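**Subject: Re: [mirneck-neighbors] Sharing one kitchen without falling out**
**From:** Kelechi Tijani
**Date:** 2019-09-04

Hi all, and especially hello to Guangming, whose note I've been meaning to answer for days (sorry!). We moved into the Cotine building in June, all 86 of us from three different offices, and I have opinions about shared kitchens now that I never expected to have.

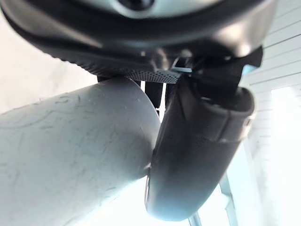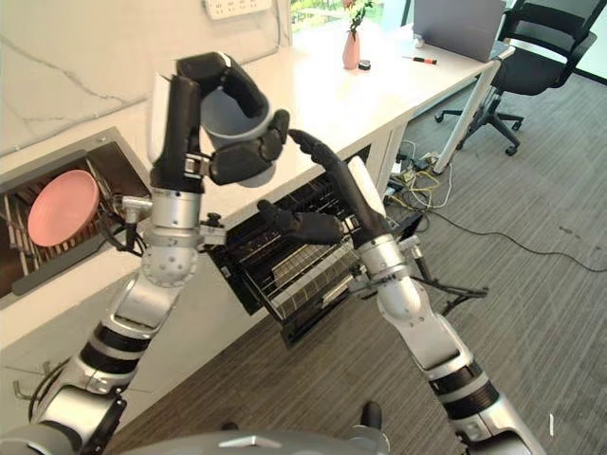
*Second one: the white corner counter and a gray cup.*

> On the list, Guangming Ye wrote:
> We are thinking of sharing a kitchen with the two firms upstairs.
> Does anyone have a system for dishes and coffee money? Ours is
> mostly people leaving notes on the fridge.

Oh, the notes! We had those too, and they got longer and crosser every week until Yakubu took them all down one evening and put up a single sheet with the cleaning days on it. Each office has its own day, and Friday belongs to whoever booked the big meeting room. It's not perfect - Ezeani's people forgot twice last month - but the grumbling is much quieter.

For coffee we tried a jar, which was a mess. Now each office pays a share by headcount and Onyekachi orders the beans in bulk. I'd also say buy plain cups, all the same, and more than you think you need. People get awfully attached to their own mugs and it makes for bad feeling when one goes missing.

Oh, and label the milk with the date it was opened, please, whatever else you do.

If you'd like to come by and look around before you decide, just write to me off-list. Mornings are best, and Bořivoj usually brings cake on Thursdays.

Warmly,
Kelechi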